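Project report - workroom surfaces and table layout
Intro to Space Planning, final writeup, December

1. What we were asked to do

Pick one room on campus and fix something about how it gets used. Our group took the small workroom in the Cistbridge building. Complaint from basically everyone who books it: tables always full of leftover stuff, no clear spot to start, you lose the first part of your slot moving other people's things.

2. How it was before

We logged bookings for the term. 144 total. In 101 of them the person wrote on the sheet that they had to clear a table first. Mostly tape rolls, cups, scrap card, cables. Nobody owns it so nobody moves it.

Also the tables used to sit out in the middle of the floor. Stuff piled up on all four sides and you couldnt walk past if someone was sitting down.

3. What we tried

First idea was a shelf unit (Rinelier, the tall one). Dropped it, over budget and it blocked the door swing.

Second idea, the one we went with:
- white tables go back against the wall
- gap left between them so a chair or a bag can go in
- nothing stored on top overnight
- leftovers go in a Panduteck bin by the door, emptied end of month

Wiped the tops with the normal spray. Marks that didn't come off we left alone. We were told not to use anything abrasive and replacing a top was never in the budget.

4. Results

Ran the new layout for 41 bookings. Only 2 notes about having to clear up first, both from the same evening. Would of been good to run it longer but the term ended.

People said the room feels bigger. It's the same room, the floor is just in one piece now. A couple of people wanted the tables back in the middle for group work, fair point, they are not that heavy but dragging them is loud.

5. Surface condition

Separate from the clutter we looked at the tops and the wall behind. With the table pushed back and the middle of it clear you can check the whole thing fast. 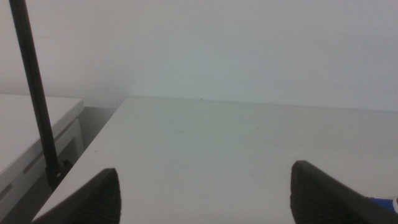

Small dark specks on the top, one right at the back where it meets the wall. Faint marks on the wall too. None of it gets in the way of working. We put it in the condition sheet so the next group doesnt get blamed for it. The back edge is going to collect dust and crumbs now that it's against the wall, so pull the table out when cleaning, not just wipe the front half.

6. Still to do

- tape line on floor so tables go back to the same place
- bigger bin? Thongsuk has one with a lid, didn't get a price
- proper sign for the clear-top rule, ours is printer paper
- check lighting, it's kind of dim toward the corner

Booking log and floor sketch are in the appendix. Sketch is not to scale, sorry.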